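Skoryk Handheld Gripper Kit: review notes from the Trelcombe Equipment Assessment Office. Jan 26, 2025. Posts follow in this thread. 1/12

2/12 The office was asked by member workshops to assess the Skoryk kit, which is sold for recording manual tasks so that a robot arm may later be taught from them. The supplier in the United Kingdom is Nurkwood.

3/12 The kit was bought at the list price. Neither Skoryk nor Nurkwood had sight of these notes before publication. The assessment was led by Teresa Ní Bhriain.

4/12 The standard kit contains 2 grippers, their marker cubes, cables, a charging base and a licence for the recording software. A head-worn camera is sold separately. Buyers should check this point on the order form, as the product page does not make it plain.

5/12 Setting up. The printed guide is clear on fitting the marker cubes and poor on calibration. Our staff relied on the online guide for the latter. Nurkwood has told us that a revised booklet will be issued in March.

6/12 Recording. We made 433 recordings of kitchen and bench tasks: opening tubs, moving powder, wiping down, putting lids back on. The software accepted all but a few at the first attempt. Those refused had a cube hidden behind the wearer's sleeve for too long.

7/12 Comfort. The grippers are well balanced, but the trigger is stiff. Two members of staff with smaller hands reported tiredness before the end of a session. We recommend regular breaks and would welcome a lighter spring as an option.

8/12 Cables. The cable leaves the gripper near the heel of the hand and tends to trail. On a crowded floor this needs attention. The Lukance kit, which we assessed last year, runs from a battery, though it must be recharged more often.

9/12 Working with both hands at a low surface, tray and purple tub within reach. The marker cubes sit on the base of one gripper and the top of the other in this position.
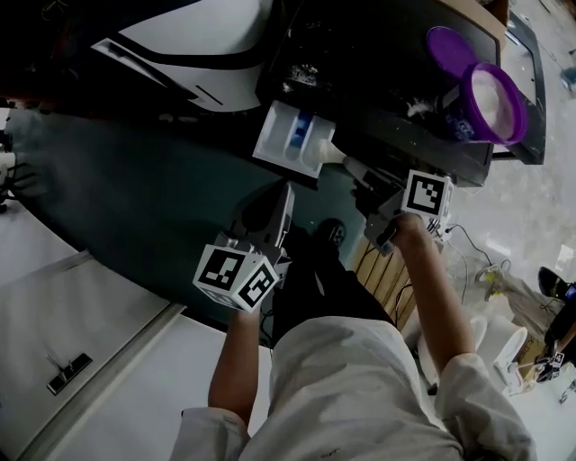
Can the kit be used without buying a robot arm from the same maker?
Recordings are saved in an open format and may be used with other makers' arms, although Skoryk gives support only for its own.

10/12 Cost. The kit is priced at £800, with a yearly software fee of £100 from the second year. Spare marker cubes are sold in pairs. Existing recordings remain readable if the fee lapses, but new ones cannot be made.

11/12 Finding. The kit is suitable for workshops and colleges that already have a member of staff able to manage calibration. It is not yet recommended for first-time buyers working alone. The finding will be looked at again once the revised booklet has been received.

12/12 The full report, with the test sheets and Nurkwood's reply, may be requested from the Trelcombe office. Members who have used the kit for longer than we have are invited to send their comments to the same address.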